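Ticket: pose drift on left hand, Geum rig
Status: open
Updated: 29 September 2021

Hi all, me again. I re-ran the Arkov calibration on the hand-held gripper last night and the drift is still there - 32 mm by the end of a 40 second demo, which is way too much for the policy to learn anything useful from.

My guess is the plain white walls. The tracker has hardly any features to grab onto once you turn away from the bricks, and the fisheye bend near the edges can't be helping!

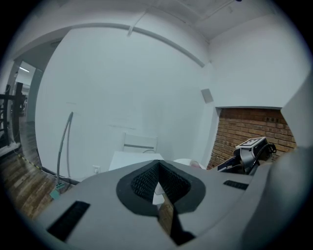
So I tried 2 things. Masking out the gripper body brought the error down a bit (yay), but swapping to the Plulteck lens model made no difference I could measure. Next up I'll tape some coloured posters to the wall and redo the same demos. Can someone send me the old Plelitar config so I can compare?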